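Lubis Bin Picking Cell: Demonstration Day at Pesley

Pesley will run the Lubis bin picking cell for visitors on June 2, 2018, at the Tisier building. The cell takes mixed parts out of an open metal bin one at a time. Parts do not need to be sorted or laid flat first.

Demonstrations last 40 minutes and start on the hour. You are welcome to bring small parts of your own, up to 300 grams each. Leave them at the front desk when you sign in. 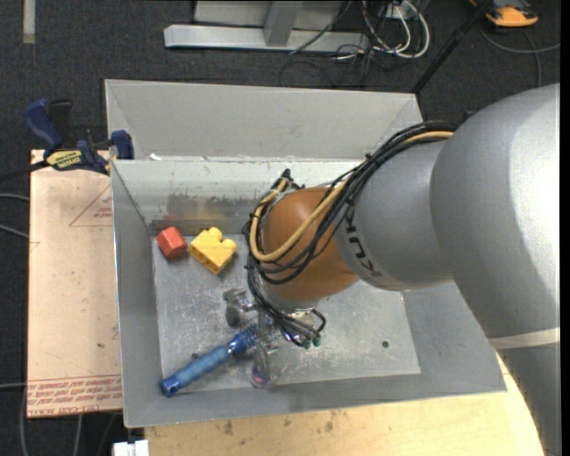
The cell is controlled by Stimis software, which can be changed over to a new part without rewriting the program. Staff will go through the changeover at each session. Please stay behind the floor line while the arm is moving.

Order number for the base cell is 703. The arm is quoted separately. Delivery starts in January.

Comments (3)

Is there parking for a van? We would be bringing a crate of castings.

Went to the last one. Good demo but hard to hear in the back row. Get there early.

Does 703 replace the old 332, or are both still sold? We need spare fingers for the 332.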